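PRESS RELEASE

Lurnero research group reports new method for teaching robots when a grip is good enough

NURNTON, August. Researchers at the Lurnero Institute have published results from a study of robotic grasping in which a two-fingered gripper learns to judge the quality of its own hold on an object before attempting to move it. The work was carried out at the institute's Nurnton laboratory with funding from the McAlister Fund and engineering support from Skurkorport, a maker of handling equipment.

Most picking systems decide where to place their fingers, close them, and lift. If the hold is poor, the fault is usually discovered when the object slips. The Nurnton method adds a short check between closing and lifting. A learned model looks at a single close view from the wrist of the robot, together with the position of the fingers, and returns a score. Where the score is low, the gripper opens, adjusts its approach and closes again.

The model was trained on 2894 recorded grasps of small blocks and household items. Each grasp was marked as held or dropped according to the outcome of the lift, so that no labelling by hand was needed. A further 376 grasps were kept apart from the training material and used only for testing.

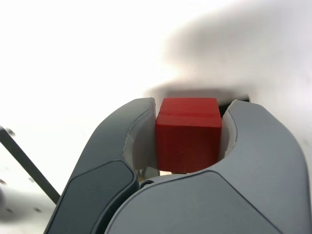 Blocks were chosen for the first part of the study for a practical reason. Their flat faces make small errors of alignment easy to measure, and the same shape can be presented to the gripper many times at slightly different angles. The household items were introduced later, once the researchers were satisfied that the score followed the outcome of the lift closely.

In the final trials the robot was allowed no more than three attempts at each object. With the check in place, dropped objects fell by 60 per cent compared with the same robot working without it. Most of the improvement came from the second attempt, and the third was seldom required.

"We wanted the robot to have a reason to try again before anything had gone wrong," said Mekdes Abera, who led the study. "A person picking up a cup will shift their fingers without thinking about it. Our method gives the machine a simple version of that habit, and it does so with equipment that many laboratories already own."

The authors note several limits. The method has been tested on rigid objects only, and its scores were less dependable for items with shiny surfaces. Each check also adds a brief pause to the picking cycle, which may matter in settings where speed is the main concern.

Abrehet Kassa, who designed the trials, said the next stage would address soft and partly filled packaging. "These objects change shape as the fingers close, so one view may not be sufficient. We are now studying whether a short sequence of views gives a better result."

The trained model and the full record of the test grasps, including those that failed, will be made available to other research groups on request. Skurkorport will assess the method on its own handling equipment.

Enquiries from the media and requests for access to the data should be addressed to the Lurnero Institute press office, Nurnton.

ENDS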